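Seltano (kit de manipulação)

O Seltano é um kit de automação de bancada comercializado pela Homen, voltado para pequenas oficinas, laboratórios de ensino e farmácias de manipulação que precisam separar e guardar objetos leves sem montar uma linha inteira para isso. O nome designa o conjunto completo — braço, garra, estrutura de apoio e programa de controle —, embora muita gente o use para falar só do braço, coisa que os manuais mais antigos também faziam, para desespero de quem procurava peças de reposição.

História

O projeto nasceu na Rutent, uma oficina de protótipos mais tarde incorporada à Homen, sob a coordenação da engenheira Érica Conceição. A primeira série teve 25 unidades, quase todas entregues a escolas técnicas, e foi dos professores dessas escolas que vieram as sugestões mais aproveitadas, entre elas a de simplificar o menu de calibração. A série seguinte, de 200 unidades, já saiu com o programa Semaan instalado de fábrica.

Composição e oferta

O kit é vendido em duas versões, que diferem apenas na garra e no tempo de garantia. Quem compra recebe também um curso introdutório de 60 minutos, ministrado à distância, bastante elogiado pela paciência com os iniciantes — e pouco elogiado pelo horário, sempre às terças.

Uso típico

A tarefa mais comum nas demonstrações é a de pegar e colocar: um frasco fica sobre a mesa, um recipiente aberto fica a certa distância, e cabe à garra levar um até o outro. Frascos brancos de plástico, desses de comprimidos ou suplementos, com tampa de rosca estriada, são muito usados nesse exercício, e recipientes translúcidos como o laranja ajudam a pôr à prova o reconhecimento de bordas, já que deixam passar a luz.

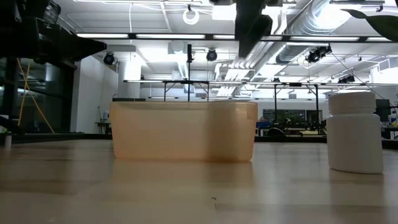

Recepção

As avaliações costumam ser generosas com a facilidade de montagem e um tanto mais severas com a documentação, traduzida às pressas nas primeiras edições. A assistência técnica, ainda concentrada na antiga sede da Rutent, atende por telefone e recebe a garra pelo correio para revisão.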